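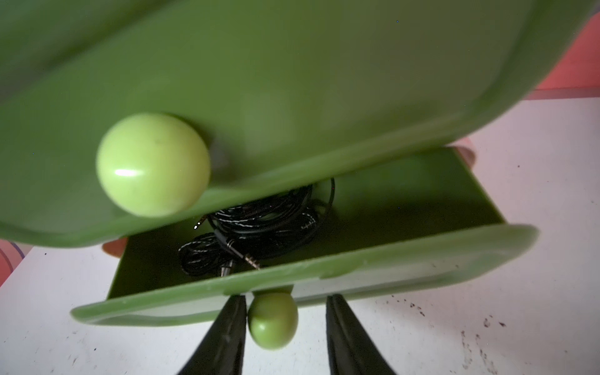 The robot arm that five members of the Druvstead shared workshop have been building since September can now work on small drawers, and the group will show it to visitors at the open evening in May 2019. For the training they use a drawer unit of green plastic with round knobs, standing on a white table. The two black fingers of the gripper come up from below and stand on both sides of the knob, and the wrist camera looks at the drawer from very near. In the open drawer lies a coil of black braided audio cable with its plugs, and taking out this cable is the next task on the list.

The arm was started by Fulgencio Sarmiento, a retired elevator mechanic, who brought the first two joints to the workshop in a shopping bag. Marta Kravchuk wrote the control program. Eero Ikonen made the fingers and has changed their form several times, because the early ones were too wide at the tip and slipped away from anything round.

"A knob is more difficult than a handle," Ikonen told Mukelar, the neighborhood newsletter. "With a handle you can put a hook behind it and pull. With a knob you must close from two sides, and the two sides must arrive at the same time. If one finger touches first, the whole drawer unit turns on the table."

According to the group's notebook, the arm has made 717 attempts at opening a drawer up to now. In the last series of 50 attempts it failed 15 times. Most of these failures happened when the camera was so near that the program lost the lower edge of the drawer and did not know how far it was already open. Kravchuk is now trying to let the program remember the position of the edge from a moment before, when the camera was still farther away.

The material has cost roughly 2,000 dollars, paid by the members themselves. The largest part went to the motors. The gearbox in the shoulder was bought used from Sturmont, a repair company two streets from the workshop, and it still makes a noise when the arm is stretched out fully. Sarmiento wants to open it again before the summer.

Jeanine Postma, who keeps the workshop calendar, said that the arm will stay on the long table by the window also after the open evening. Members who need this table for sewing or for bicycle wheels are asked to write their name on the sheet by the door one day before.

The fifth member of the group, Úna Tully, will give a short introduction to the control program at the open evening. No knowledge of programming is needed. Visitors may bring a small drawer or box from home, if it has a knob and is not heavier than a full teapot.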